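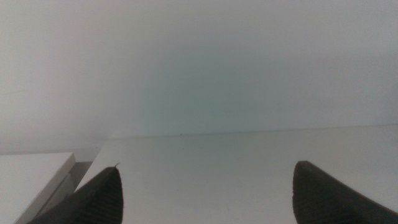
White tabletop against the pale wall.

Fri 6 May

I moved my mail off Festetti last weekend. The provider had raised the price twice since August and still limits IMAP connections to two per account, which is one fewer than I need. The replacement is a small virtual server at Merneck running Funoton as the mail server. These are my notes, mostly so I can repeat the process when the server has to be rebuilt.

The archive came to 1,767 messages after I deleted the newsletters, spread over 71 folders. The folder count was the real problem. Festetti exports each folder as a separate mbox file and flattens the hierarchy into the file name using a period as the separator. Several of my folders have periods in their names, so "Invoices.old" came back as a subfolder "old" under "Invoices". Funoton accepts this without a warning.

I renamed the affected folders on the old side, exported again, and ran the import with Szulc. The default settings rewrite the internal date of every message to the time of import. Most mail clients sort by that field, so the whole archive appears to have arrived on Saturday afternoon. The option to keep dates is off by default and is documented only in the changelog. I wiped the mailbox and started over.

The second import took roughly 2 hours. Read and unread flags came through. Custom labels did not, and I have decided to live without them.
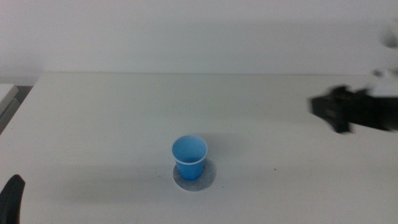 Blue cup on a gray mat.

DNS was uneventful. I lowered the TTL on the MX record two days ahead, switched it in the evening, and left the old account open to catch stragglers. SPF and DKIM passed on the first test message. DMARC is set to "none" until I have read a few weeks of reports.

Still to do: the backup job copies the mail directory while the server is writing to it, so I need to take a snapshot first and copy from that. Search is also slow on message bodies. The index is supposed to build overnight, but the log shows it stopping at the same folder each time. I suspect a broken attachment and will check that folder by hand.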